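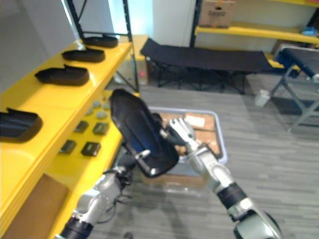

3.2 Storage of soles before assembly

Soles at the Dendik workshop were kept on open shelving between molding and stitching. Marchal and Millet recorded 43 storage periods and noted how each sole was laid down.

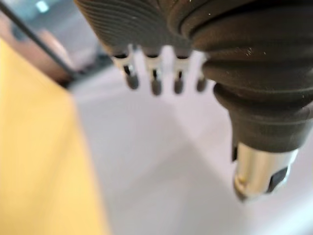

Handling marks were scored separately from storage marks. Dust was treated as a third category, as it settles readily on dark material. Pale specks such as those on the dark gray folds in Figure 2 were wiped away before scoring.

Figure 2. Ribbed and folded surfaces at close range, with light specks.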